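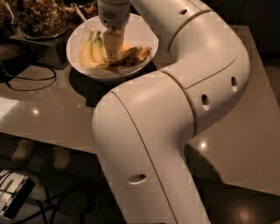
# Hemari (série télévisée)

**Hemari** est un feuilleton télévisé dramatique créé par Regula Mayrhofer et produit par la société Prantl. L'action se déroule à Hikanstead, petite ville portuaire où une famille de restaurateurs se dispute la succession de la grand-mère. La série compte 3 saisons de 13 épisodes chacune.

## Synopsis

Après vingt ans d'absence, Ilse revient à Hikanstead pour l'enterrement de sa grand-mère et découvre que le restaurant familial, le Hemari, a été légué à parts égales à elle et à son cousin Anton. Celui-ci souhaite vendre l'établissement à un promoteur de Ratham, la ville voisine. La première saison suit le conflit entre les deux héritiers. La deuxième est consacrée au passé de la grand-mère et la troisième au procès qui oppose la famille au promoteur.

## Production

Regula Mayrhofer a écrit seule les épisodes de la première saison. Domenica Nägeli, d'abord engagée comme consultante pour les dialogues, est devenue coscénariste à partir de la deuxième. Les extérieurs ont été tournés à Ratham, dont le port a servi de décor pour les deux villes du récit. Les scènes du restaurant ont été réalisées en studio.

Le rôle d'Ilse a fait l'objet d'un appel à candidatures ouvert aux comédiens non professionnels. La production a reçu 800 dossiers. Le rôle est finalement revenu à une actrice de théâtre qui n'avait jamais travaillé pour la télévision.

## Diffusion et accueil

Le premier épisode a été diffusé en août, période habituellement réservée aux rediffusions. La presse a salué le jeu des acteurs secondaires et la sobriété de la mise en scène, mais a jugé lent le rythme des premiers épisodes. La troisième saison a reçu un accueil plus partagé : plusieurs critiques ont reproché au procès d'occuper une place excessive au détriment des personnages.

La mort d'Anton, au septième épisode de cette saison, a suscité une pétition de téléspectateurs demandant une fin alternative. Elle a réuni 2 000 signatures. Mayrhofer a répondu que cette mort était prévue dès l'écriture du premier scénario.

## Adaptation

Une version radiophonique en six parties, écrite par Domenica Nägeli, reprend l'intrigue de la première saison du point de vue d'Anton.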